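TV & Media > Interviews

Charmaine Coetzee on getting dropped, getting rehired and why the band stays

Oct 15, 2024

Charmaine Coetzee is late, then she's on the phone, then she's on the other phone. "Sorry. Lawyers. Go." So we go.

Coetzee runs Flallusthorpe, the Saturday-night variety show that Ramus carried for 17 seasons and dropped in February with a two-paragraph statement. Comics, singers, a dog act if there was a good one. A live band the whole way through. Viewers complained loudly and the network didn't budge. Then Stirumero, a streaming outfit most people only know for cooking shows, picked it up. Twelve new episodes. She is making them now.

How did she hear about the cancellation? Not from a boss. "A guy who writes about TV texted me asking for comment. I thought he meant a different show. I wrote back 'so sad for them.' To be fair to Ramus they called an hour later. They were nice on the call. They'd written it all down and they read it to me."

The network's reason was ad money. She has seen the numbers and says she doesn't really argue with them. What she argues with is the time slot. For its last two seasons the show moved four times, once to a start so late that the band had to be paid overtime before the first song. "You can't move a thing around like that and then say people stopped coming. My own mother couldn't find it. She'd call me and I'd have to look it up."

Did the hosts know? They found out with everyone else, in a group chat. One of them was at the dentist.

After that came the mail. The office recieved 2278 letters and cards before Ramus asked for the keys back, and Coetzee took them with her in boxes. Some were to her, most to the band. A few were angry at her personally, she says, like she'd done it. She answered those first.

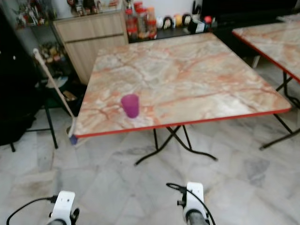 Who pays for the show now?

Stirumero pays for all of it, up front, and sells whatever ads it wants around the episodes. Coetzee's company keeps the name and the old tapes. She says that last part took longer to settle than everything else put together, and it's what the lawyers were calling about this morning, because Ramus still holds music rights on a bunch of the early seasons. "So we own a tape of a woman singing but we can't play the singing. Great. I own a lot of people opening their mouths."

She won't say what the budget is. Smaller. "You'll see it in the curtains." Pressed a bit more: fewer writers, same band, no helicopter shot of the city at the top. She hated the helicopter shot.

Does she miss network TV at all? Long pause here. She misses the clock. On Ramus the show had to be off by the hour or the news would just start over the top of it, and she thinks that made everyone better. Stirumero told her an episode can be as long as she likes. "Worst thing you can say to a comic. First taping, one guy did half an hour. He was booked for six minutes. He was good for maybe nine of them."

So she put a clock back in. It's on the side of the stage, teh audience can see it too, and when it runs out the drummer starts playing. No exceptions so far. One singer cried, then came back the next night and did it faster.

The other fight was over the crowd. Stirumero wanted no live audience, or a few rows of people who work there. Coetzee said she'd walk. They ended up at the Unnithan, the old movie house, which seats 1000 and has not been full for anything in years. The first taping filled it. Free tickets, she points out, so don't get excited. But people dressed up! Somebody brought a homemade sign with the old logo on it, and she has it in her office now.

"I've done shows to an empty room. We did part of a season like that. You tell a joke and you hear the air conditioning. I'm not doing it again for anybody's money."

What about the talk that Ramus wants a piece of it back? It's been going around for weeks. Coetzee laughs, then doesn't answer, then sort of answers. Someone over there called. It was friendly. They asked how it was going and she said fine. "They asked if we'd thought about a holiday special. I said I think about one every year, it's my job. That was the call."

Would she do it? "Ask me when the check's in my hand. No. Ask me after it clears." 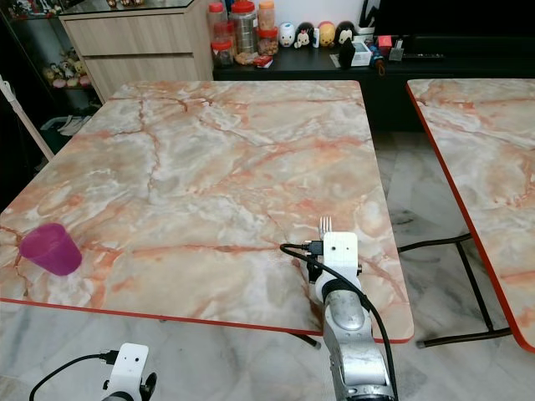
The acts, and who isn't coming back

Not everyone made the move. Two of the regular sketch players took other work in the spring, and Coetzee says she told them to. The puppet bit is gone too. That one she calls a mercy. The hosts are both back, for less money, and she's plain about that. "I asked them to take a cut and I took one first so they could look at mine."

New acts come from open calls, same as always. She sits through every one. You get three minutes and she won't stop you early, even if it's awful, even if you ask. Her view is that the bad ones have paid for parking like everybody else.

Best thing she's seen this year: a retired bus driver who does impressions of bus doors. He's in episode two. She booked him before he'd sat down.

And magicians? "Fine. One per show. They talk too much."

Some of the old crew have asked if this is a one-off. She doesn't know. The deal is for the 12 and then Stirumero decides, and nobody has told her what number of viewers counts as a good number. She's asked twice. They said they look at a lot of things. She said so did Ramus.

Does that bother her? "Sure. But I've got a taping tonight and a trumpet player with a bad tooth." Phone again. She holds up a finger, takes it, mouths the word lawyers. That's our time.

The first episode goes up next month. The band starts on the hour.

Comments (4)

pattyk_58
The late start killed it for us. We used to watch with the kids and then it was on after they were asleep. Glad its back but I am not paying for another subscription

Drew M.
I was at the first taping and the drummer thing is real. The comic kept going OVER the drums. Loved it.

oldtapefan
Does anyone know if the early seasons will be up too? Even without the music

pattyk_58
@oldtapefan article says they're fighting about it

Contact the desk | Corrections | Copyright 2024, all rights reserved | Back to top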